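Ticket: Black bits all over fleece blanket after washing
Status: Open, awaiting customer
Product: Mellor fleece throw, flower print
Opened: 9th June

Customer wrote:
Hello, and thank you in advance for reading all this, I know I go on! I bought the Mellor throw back in February and it has been the favorite thing in our house ever since. Last week I washed it with some dark things (my own silly fault) and it came out with fine black fuzz worked down into the pile. I've tried a lint roller, and I went through 16 sheets before I gave up. Is there any saving it?

Kirsty Dunmore, Surent Home Care, replied:
Hi there, and please don't be hard on yourself, we've all thrown in one thing too many! Fleece with a looped pile does love to hang on to lint. Would you try a few things for me?

Shake it out well outdoors, then tumble it on no heat for ten minutes with a clean, dry towel. Empty the lint screen and do it once more. After that, go over it gently with a damp rubber glove, always in the one direction. Please skip the stiff brushes, as they can pull the loops. And could you tell me what else was in the load?

Customer wrote:
Oh, you are kind. It was two dark T-shirts and some sheer black things that really ought to have gone in a wash bag. The tumbling helped a great deal, and I'd call it 80 percent better.

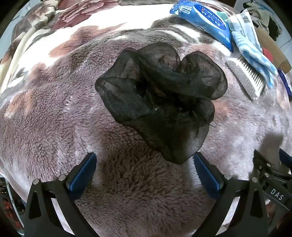
The glove is slower going, but I rather enjoy it with the radio on. The thicker patches of pile are the stubborn ones, so I'm going to do those again tomorrow. Should I wash it again afterward, or leave well enough alone?

Kirsty Dunmore replied:
So glad to hear it! Yes, one more wash, all by itself, cold and gentle, with half your usual detergent and no softener. Let it air dry over a rail and write back when it's done. I'll keep the ticket open for you until then.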